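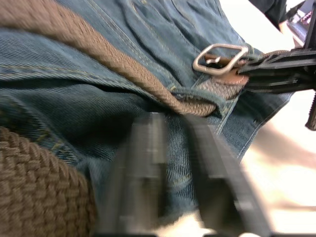

One reader of last term's handout wrote that the rule on two-arm work near a person was "clear until both grippers are on the same object, and then it tells me nothing." The comment is fair, and this revision of the notes for Unit 4 takes it as the starting point.

Print this page
E-mail this page

UNIT 4. GOOD PRACTICE IN TWO-ARM HANDLING OF CLOTHING AND FASTENINGS

4.1 Scope

These notes apply to all practical sessions in the Ponus teaching laboratory in which two robot arms handle garments, belts, straps or similar soft goods. They supplement the general laboratory rules issued in Unit 1 and do not replace them. Where the two differ, the stricter rule applies.

Students who are working with rigid parts only should refer to Unit 3. A buckle, a zipper pull or a snap is treated as part of the garment for the purposes of this unit, even when it is the only thing being gripped.

4.2 Why fastenings are treated separately

Most of the handling rules used in the course were first written for boxes and trays. A box held by two grippers has a fixed shape, and the distance between the grippers is known from the moment both are closed. A belt has no such fixed distance. It may lie slack between the two arms and then become tight within a very short movement. The operator often has little warning.

Braided and woven belts call for particular care. Depending on how they are made, they may stretch before they resist, and a narrow fingertip can catch between the strands. Leather tabs behave differently: they bend, hold a crease and may slide in the jaws under a steady pull. A single belt may combine both materials, and the grip settings chosen for one part should not be assumed to suit the other.

Metal buckles present a further difficulty. A polished surface may reflect overhead light into a wrist camera, and the position of the prong can be hard to judge at close range. Students should confirm the position of the prong in at least one other view before the tab is moved.

4.3 Roles of the two arms

Before any motion is started, the team shall name one arm as the holding arm and the other as the moving arm. The names are written on the session sheet and are used in all spoken instructions. "Left" and "right" are not acceptable substitutes, as they change with the position of the speaker.

The holding arm keeps its grip and its position. It does not correct for small shifts in the cloth. The moving arm carries out the task. If the roles need to be exchanged partway through, both arms are brought to rest, the exchange is announced, and the session sheet is amended before work resumes.

When both grippers are closed on the same object, the following rules also apply:

(a) The moving arm is limited to the slow setting.

(b) Movement directly away from the holding arm is made in short steps, with a pause after each.

(c) Neither arm may be switched to automatic motion.

(d) To release, the moving arm opens first. The holding arm opens only after the operator has confirmed that there is no tension in the belt or cloth.

Item (d) is the one most often missed in assessed work. A strap released by the wrong arm can spring back toward the other gripper, and the wrist camera is usually the first thing struck.

4.4 Clothing on a work surface

Garments should be laid out so that the fastening is reachable without passing an arm over a fold. Jeans and other heavy cotton items rarely lie flat, and students are not expected to press or pin them. It is sufficient that the waistband can be followed by eye from one side of the fastening to the other.

Belt loops deserve attention during planning. A loop holds the belt close to the waistband and may act as a stop when the belt is pulled. The point at which the belt leaves the nearest loop should be treated as the true anchor, wherever the holding arm has been placed. Kernlow's student planning sheet has a space for this point – please do not leave it blank.

Stitching may be used as a visual guide, as contrasting thread is often easier to find than the edge of the cloth. It should not be gripped directly.

4.5 Persons near the arms

Any person standing within reach of either arm is counted as a participant and must have completed the Unit 1 briefing. Loose sleeves are to be rolled or secured. Hands are kept away from the space between the two grippers at all times while power is on, including during pauses.

A person may touch the garment only after both arms are at rest and the operator has said "hold." The word is repeated back by the person before reaching in. Work restarts when that person has stepped back and said "clear." No other words are used for these two purposes.

Devices that are not needed for the session, including telephones, are kept off the work surface.

4.6 Wrist camera views

The wrist view is valued for close work and is easily misread. The gripper fingers sit very near the lens, and they may appear large and blurred while the cloth behind them is sharp. Distance between fingertip and fabric should not be estimated from this view alone.

Bright surfaces are a second source of error. A pale table or floor under strong light may lose all detail in the recording, and an object lying on it may be difficult to make out. Teams using the Cimosora viewing software should check exposure with the garment in place and both arms in their starting positions. Checking it on a bare table does not meet the requirement.

4.7 Records

Each attempt is logged, including those stopped early. The Nasr archive, which holds the course recordings, contained 2,084 entries at the March review. Around 7 percent could not be used in teaching, in most cases for want of a note stating which arm had been holding.

An entry is complete when it gives the task, the two arm roles, the grip setting for each material touched, and the reason for stopping. "Finished" is accepted as a reason. "Problem" is not.

4.8 Preparation for the practical

Read sections 4.3 and 4.5 before attending. Each team should bring a completed planning sheet for one fastening task, with the anchor point marked and the release order written out in full. Teams arriving without a sheet will be asked to complete one before power is switched on, and the time will not be added to the end of the session.

Print this page
E-mail this page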